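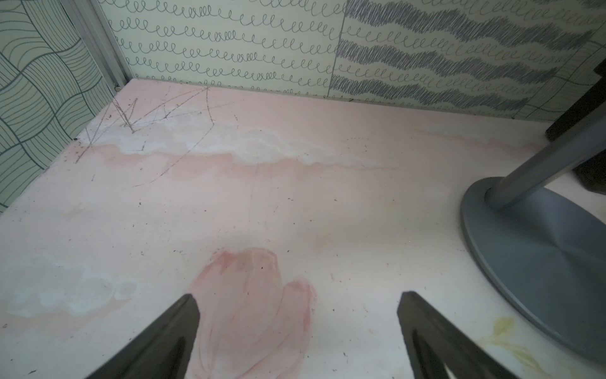
Wrist camera view with the forked fingers open above the table.

Grikar G2 Two-Finger Gripper with Wrist Camera

The Grikar G2 is a two-finger electric gripper for light bimanual arms. It is supplied by Vatero with the Koller wrist bracket and camera, and is intended for laboratories that compare end effectors on thin, soft or adhesive materials.

Fingers are molded with a slot along their length and are replaced in pairs. The test program includes two film tasks: lifting the edge of a waste bag and drawing a crumpled bag toward the arm.

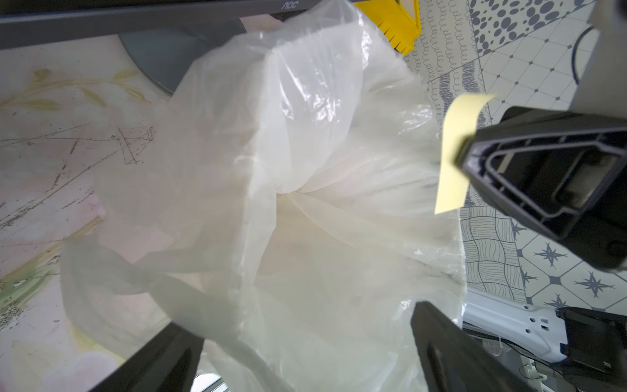
Customers who handle film regularly should order the narrow fingertip set, as the standard set is designed for rigid parts. Finger pairs are rated for 3,000 closing cycles under light load and should be inspected at regular intervals.

The tape removal task uses short yellow strips on a monitor screen. One arm works at the strips while the other remains beside the bin. Both arms are bolted to a common rail, so that G2 units can be compared with the Wirneo parallel gripper without moving the bases.

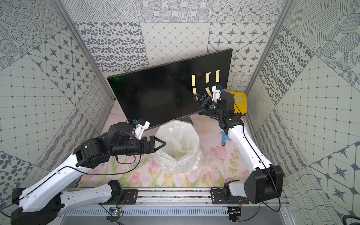 Ordering and Delivery

Each set contains 2 grippers, 2 wrist brackets, 2 cameras and cabling. Cables must be secured along the arm links before power is applied. Orders of 20 sets or more are quoted separately. Firmware released in August is required for the Wirneo controller.
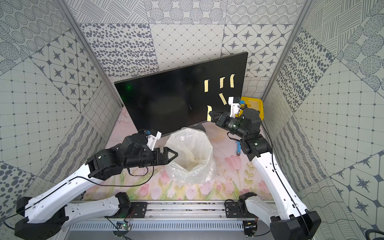

Two-arm station with wrist cameras fitted, monitor at rear.

Prices on this page were last revised on Sun 28 December.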